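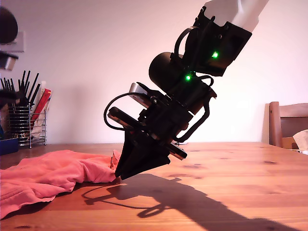 Pink cloth, gripper at the right edge.

Thursday, September 28, 2023

Episode guide for Cludonden, season two. Picked up where Hollis left off, at the running order.

The problem is still that the broadcast order and the production order don't match, and the streaming version on Clumow follows neither of them all the way through. Season two has 19 episodes. Broadcast and production agree up to "The Ferry Light" and then go their own ways until the two-part finale. Clumow follows broadcast for the first half, then switches to production order after the midseason break without saying so on the page.

Went through the middle stretch this morning with the scripts open next to the episodes. Four of them are clearly out of place in broadcast order:

"Salt Year": Avotiņš still has the cast on his arm, but he had it taken off in the episode shown the week before.
"Low Water": they talk about the harbor vote as if it is still coming.
"A Room for Ansel": uses the old title sequence.
"Second Bell": Ansel is introduced to Dr. Fillier, and they have already had a whole argument two weeks earlier.

The last one is the one people write in about. Put back in production order, the meeting comes first and the argument makes sense. The cast and the vote also fall into line. The old title sequence doesn't prove much by itself. Valdis thinks they just grabbed the wrong file at delivery, and there is a similar slip in season one.

Tried three ways of setting this out in the guide:

First try was production order as the main list with broadcast numbers in parentheses. Easy to read if you know the show, but anyone coming from Clumow will lose their place by the time they get to the break.

Second try was broadcast order as the main list with a note under each of the odd ones. Merike liked it. It keeps the numbering everyone has used in reviews for years, and old links to the recap pages keep working.

Third was a table with all the orders side by side. Too wide on a phone. Dropped it.

Going with the second for now. Wrote the notes for "Salt Year" and "Low Water" and left the others for tomorrow. Kept each note to a couple of sentences with no plot past that point, as agreed.

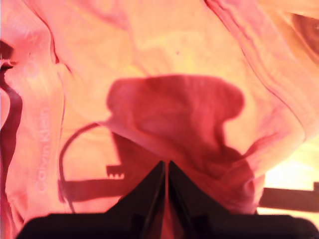
Sinéad: I'd move the watch-order advice to the top of the season page. People look for it before they start, and by the time they reach a note under "Second Bell" they've already seen the argument. Also please check the recap for episode 11, it still says "next week" about something that went out before it.

Checked, she's right on the recap. It was written from a press screener and the schedule changed afterward. Fixed the wording and left the original date on it. Added a short box at the top of the season page with the suggested order. It needs a better heading than "Read first."

Also on the list, not started:

Guest cast for the finale. Darius has the names from the end credits, but the first part runs them too fast to read on the copy we have. He will try the disc.

Season three page. Still a stub. The renewal news item on it is badly out of date and says the show is coming back in October, with no year. Either put the year in or take it down.

Spelling of the harbor town. The scripts have it two ways. Using the one on the sign in the pilot until somebody finds a reason to change it.

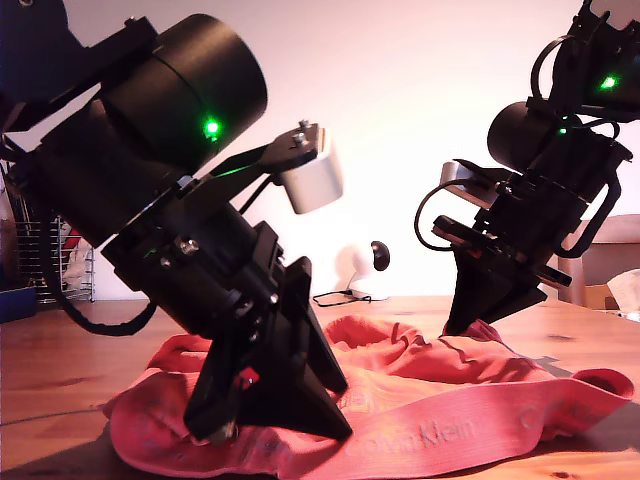

Both arms, with the cloth between them.

Spent almost 4 hours on the running order today, most of it on "Low Water." The harbor vote comes up in a phone call with the sound half buried under the rain, and the subtitles skip the line. Script page is marked in the folder. Hollis to listen to it again with headphones before the note goes live.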